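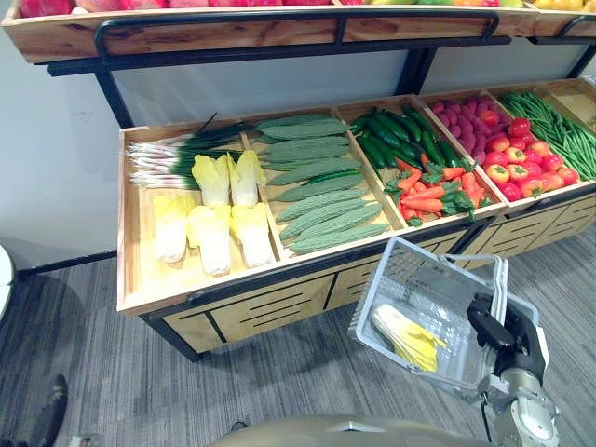 Two-tier wooden produce stands: worth it for a small shop?

wtrujillo
Looking at the Skirard two-tier for our corner store. Wood bins on the bottom, a long wood trough on top, black metal posts holding it up. The rep wants $400 and says slanted bins "sell more." Sell more than what? I've heard that line about every fixture I ever bought.

Clunberg_Val
I've had two of them for 7 years. Do they sell more? No idea, and I doubt the rep knows either. People do see the stuff, I'll give you that. Napa cabbage and bitter melon used to die in my flat crates.

manlok
Bitter melon is fine on a slant if you lay them all one way. Cabbage is the one I'd question. In the photo there are cabbages standing up in back and more lying in front, and there's still a lot of bare wood in that bin. A big bin like that looks picked over by noon unless you keep feeding it. So you buy extra cabbage to make the shelf look good, and then you throw out cabbage. Great deal for the guy selling the shelf.

Clunberg_Val
Then put a false bottom in it. Mine are scrap board, took me one evening.

manlok
So $400 plus carpentry.

wtrujillo
What about green onions? They're behind the cabbage there. Seems backwards to me, people have to reach over.

rgittins
It's fine. Low stuff in back disappears, but the onion tops are dark and the cabbage is pale, so you can still find them. I'd worry more about the top trough. Fruit up there is all well and good until a short customer wants a yellow one from the far end. Check the height before you pay.

Clunberg_Val
Disagree on the onions. Mine go in a bucket with water, off the stand. Bare wood dries the roots out.

rgittins
Not in one day they don't.

manlok
Ask what finish is on the wood, too. Holzer told me theirs was "sealed" and I had stains by May.

wtrujillo
Rep says he'll get back to me on the finish. I'm not holding my breath.

Comments (2)

Peng W.: Bought one used. Wobbles on carpet, good on tile.

Valter: Still waiting for anybody to post sales numbers from before and after.

Contact the moderators | © Zernia Grocers Board | Back to top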